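Votero 212 steam generator iron: long-term review

Reviewed 15 August 2011

The Votero 212 is a steam generator iron with a separate tank. It is the middle model of three and replaces the earlier unit I tested for this site, which failed at the hose joint. I bought this one from the Storkthorpe branch of Yang at full price. It has been used two or three times a week since, mostly on cotton, with a fair amount of heavier cloth from the sewing room.

Construction

The base holds the tank, pump and boiler. The tank pulls out from the front and can be refilled while the iron is running, as the boiler draws from it in small amounts. The lid is a push fit and will leak if the tank is carried on its side. The hose leaves the base at the rear left and is long enough for a full-size board, though left-handed users will find it crosses the work. The cord stows in a slot underneath. The slot is too shallow and the plug end has to be wedged in.

The handpiece is light, with the trigger under the handle and a sliding lock for continuous steam. The soleplate is coated steel with holes grouped towards the tip. I prefer this to an even spread, as most of the steam is wanted at seams and collars.

Camouflage cloth is a reasonable test of any iron. The printed twills I use are dense, hold a fold line from the bolt, and go shiny if the plate is too hot or is dragged across the face.
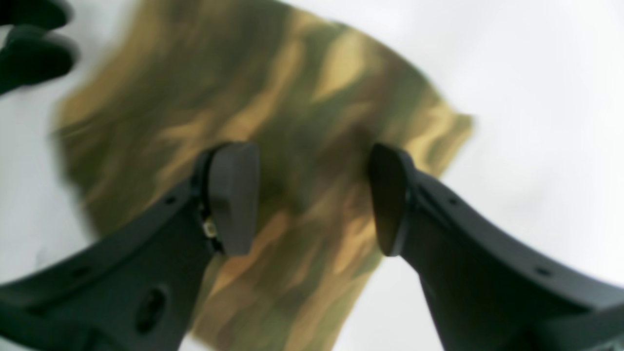 Camouflage-patterned fabric, spread out.

On the cotton setting the 212 took the bolt fold out of a twill in two passes with the trigger held. My previous iron needed four passes and a damp cloth. On poly-cotton versions of the same cloth I turned down one step and pressed from the back, which left no shine. The lowest setting at which the unit will make steam is still too hot for some nylons, and the manual should say so more clearly than it does.

Heating and steam

The ready light came on after nearly 200 seconds from cold, tested on several mornings with tap water. The light goes out again whenever the boiler refills, but steam output does not drop in any way I could detect, so it can be ignored after the first minute or two. Output is steady on the lower of the two steam settings. On the higher one the pump runs almost constantly and there is some spitting if the trigger is pressed before the plate has recovered.

Temperature control is by dial on the handpiece, marked with the usual dots. I checked the plate with a contact probe in the middle and at the tip. The tip runs cooler than the middle on all settings. The difference is small enough to ignore on cotton and worth knowing when fusing interfacing, where I had one collar lift at the point. Holding the tip down for a few seconds longer cured it.

Noise

The pump is louder than I would like. It makes a low buzz in bursts, and the base passes this on to whatever it stands on. A folded towel under the feet removes most of it.
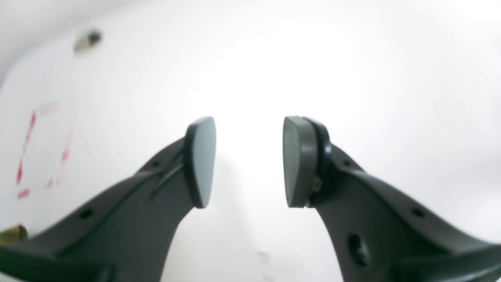 Scale is the main weakness of this type of iron and the 212 is no exception. There is no cartridge. The boiler is rinsed through a drain plug on the side, which needs a large coin to undo, and the manual asks for this every ten tanks in hard water areas. Odthorpe water is hard and I found flakes at the eighth. Check for them on plain white cloth, as bright as the white showing between the two dark gripping fingers in the second photograph, where even the smallest speck would show before it reaches a shirt. I now rinse every six tanks and have had no further marks. The plug washer is a standard size and spares are cheap.

Auto-off

The unit shuts down if the trigger is not used for eight minutes. This cannot be changed. For ordinary ironing it is no trouble. For sewing, where the iron may stand while a seam is pinned, it is a nuisance, and restarting takes most of a minute.

Verdict

Good steam, sound controls, poor cord storage and a noisy pump. It suits anyone who presses heavy cotton regularly and is willing to rinse the boiler. For a few shirts a week the smaller Votero does the same job and takes up less of the shelf.

Rating: 4 out of 5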